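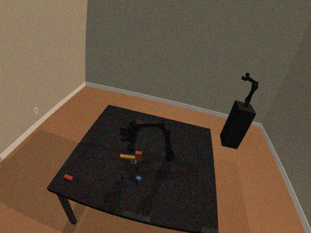

The trouble with skirting boards

July
By the homes desk

Most people buy a house or rent a flat without once looking at the bottom few inches of the walls. Then they move in, push a bookcase against the plaster and find it will not go back. The skirting is in the way, and the gap behind the shelves will be there for as long as the shelves are.

Skirting began as a way to hide the join between wall and floor. Plaster is hard to finish neatly at the bottom, and floorboards move with the seasons. A strip of timber covers both. It also takes the knocks from brooms, mops, chair legs and children, all of which would soon leave a mark on bare plaster.

In older houses the boards can be very tall. A front parlour in a Victorian terrace might have skirting that reaches well above the ankle, with a moulded top edge, while the back bedroom of the same house makes do with a plain plank. Visitors saw the parlour and the money was spent there. Later builders used lower boards throughout, and by the time the post-war estates went up a small rounded profile had become common.

Komcombe, a joinery on the edge of a market town, still cuts boards to match old ones. Customers bring in a short length, often with a dozen coats of paint on it, and the workshop strips it back and grinds a cutter to the shape. The firm keeps 200 profiles on a rack by the door. Many differ by so little that they are easiest to tell apart by running a thumb along the edge. People who have had a wall moved are the largest group of customers, followed by those who have had a damp course put in and lost the old boards in the process.

Matching matters less in a new room, where the choice is mainly one of height and finish. Wieser, which sells to the building trade, says white is by far its biggest seller and that most of it arrives already primed. Its standard lengths are meant to cover one side of an average bedroom without a join. Where a join is needed, the two pieces should be cut at a slant so that they overlap, and the line then shows less when the timber shrinks.

Corners are where the work gets slow. An outside corner, such as the one on a chimney breast, is cut as a mitre. An inside corner is better scribed, with one board running straight into the wall and the other cut to fit over its face. Few rooms are truly square, and a mitre cut by the book will open up at the front or the back. A scribed joint puts up with a wall that leans.

Fixing has changed more than cutting has. Old boards were nailed to blocks of wood set into the brickwork, and these can still be found by tapping. Modern ones are often glued. Glue is quick and leaves no holes to fill, but it takes lumps of plaster with it when the board comes off, and anyone who expects to run cables or change the floor within 5 years may prefer screws.

Cables are the other reason people have started to think about skirting again. Flurby makes a hollow board with a front that unclips, so that speaker wire or a phone line can run behind it. Honska makes something similar in a heavier section, meant for offices. Both are deeper than ordinary boards, and that brings back the problem of the bookcase. Mains wiring is a different matter and should be left to an electrician. Sockets in a new house are set well above the floor in any case, so the old habit of cutting them into the skirting itself has almost gone.

Painting is usually left until the end, when everyone is tired. It goes better if the boards get their first two coats before they are fixed, laid across trestles with the light coming from one side. The last coat goes on in place, after the nail holes and the top edge have been filled. A flexible filler is worth the small extra cost along that top edge. The hard sort cracks during the first winter of central heating, and the thin dark line that follows is the same line the skirting was put there to hide.

Contact the homes desk | Copyright of the publisher, all rights reserved | Back to top

Related features
Picture rails and what to do with them
Living with an uneven floor
How to choose a door handle
Sash windows: repair or replace?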